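The Night Count

Prestham held its lantern festival on 12th August. The licence allowed 500 people on the quay. The counter at the Aguirre gate read 528 by ten o'clock.

The steward checked the battery, then the beam. Both were sound. She reported the figure by radio and was told to hold the gate. 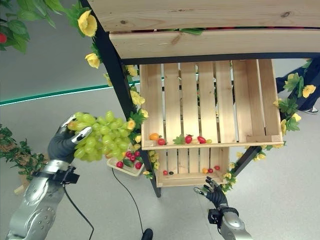 The Second Gate

At the Lolutora end the counter read 50, all of them leaving. She did the subtraction on her sleeve in pencil – 478, within the limit. The band on the Deltia stage had begun its last set and the queue could hear it.

She opened the gate and let them through in pairs. A man near the front asked what the delay had been. Arithmetic, she said, and clicked him in.
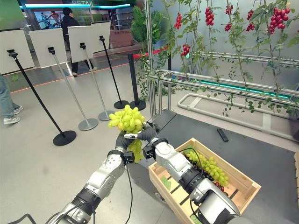

Grapes, held in both hands.

By midnight the lanterns were out on the water and the two counters disagreed by one. She walked the quay twice with a torch, wrote the difference in the log and signed it.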